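Subject: Re: [portbooks] Crew lists vs. muster rolls, indenture dates
From: Simão Bettencourt
To: portbooks list
Monday, 4:12 PM

On Monday at 9:35 AM, P. Bataineh wrote:

> I have finished comparing the Notness transcripts with the
> Mandent rolls for the indentured passages, and I do not think the
> two can be merged on name and date as we planned in April. The
> embarkation dates disagree in too many cases. The Notness volume
> gives a later date than the rolls for 59 people, and for a few of
> those the gap is long enough that I wonder whether they are the
> same people at all.
>
> I would also like to know what the list thinks of the column
> headed "term." I had been reading it as years of service owed.
> Now I am less sure. There are entries of 2, which seems short, and
> one of 35, which is not a term anybody could have been made to sign.
>
> Can we still use the Flosteck index as the master, or should we
> start again from the rolls?

I would not start again. The date problem has a plain cause, at least for most of the entries, and the term problem is partly ours.

First, the dates. The Mandent rolls were written up at the depot when a laborer was registered. The Notness clerk worked from the ship's papers and entered the day the master signed for his passengers. Between those two events people were held at the depot, in some cases for weeks, waiting for the ship to fill. So the two columns record different things under the same heading. I checked the entries for the first two sailings last week and in all of them the later date falls on or just before the day the vessel cleared. I have not checked the third sailing. The ship's papers for that one have water damage on the outer leaves and the clearance date has to be taken from the harbor dues.

What this means for the database is that we need two date fields, "registered" and "embarked," and neither should be filled from the other. I know some of the early records were completed by copying the roll date across where the Notness date was blank. Those should be reversed. An empty field is more useful to a later reader than a date we supplied ourselves, and the time spent in the depot is one of the few things these sources can tell us about how people were treated before they left. If we close the gap by hand we lose it.

On the long gaps, please do not split those people into separate records yet. At least one man was registered, fell sick, was struck off the first ship and sent on the next. His name appears twice in the rolls, the second time with a small cross in the margin. I had taken the cross to mean a death. It can't mean that in his case, as he turns up on the estate return the following year. I would like to see whether the other crosses behave the same way before we change any of the mortality figures.

Now the terms. The column is headed "term" only in the typed copy. In the bound original the heading is an abbreviation, and the stroke above it could stand for several things. My reading is that the clerk used one column for two purposes. For adults it gives the years of service. For anyone without a contract of their own, mostly wives and children listed under a man's entry, it gives their age. That takes care of the entries of 2, all of which sit directly below a parent. It also takes care of the 35, who is entered as a wife on the line above two of those children.
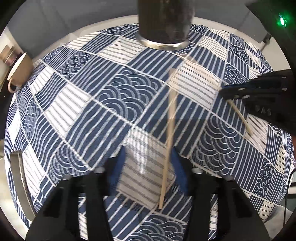

The test is whether any person listed alone has a number that cannot be a term. I have gone through the first of the three bound volumes and found none. There is an entry of 20 that looked like an exception, but the line above it has been scraped and written over, and under a strong light there is a man's name beneath the correction. I would call that one unresolved. It should be coded as "number, meaning uncertain" and left alone.

As for the Flosteck index, keep it as the master for names and record numbers only. It was compiled from the typed copy, so it carries over the typist's heading and his habit of expanding initials. He was careful with surnames. He was less careful with villages of origin, and where the hand was difficult he seems to have picked the nearest place he had already typed. Anything geographic should be taken from the rolls.

Two practical points for those doing data entry:

Enter the margin marks exactly as they appear, in the notes field. Do not write "died" for a cross.

Where a person appears under a contract number and again under a name, link the records but leave both standing. The estates used the number and dropped the name almost at once, and it is worth being able to see at what point that happened in each case.

I can take the third sailing and the harbor dues. I would be glad if someone else could look at the second and third volumes for single people with odd numbers, preferably someone who has not read this message too closely, as I would like the check to be independent - I realize I have now made that difficult.

One question back to you. Do the transcripts you have show the folio numbers? My photocopies are trimmed at the top and I have been counting from the signatures of the gatherings, and by the middle of the volume I am one leaf out from the index.

S. Bettencourt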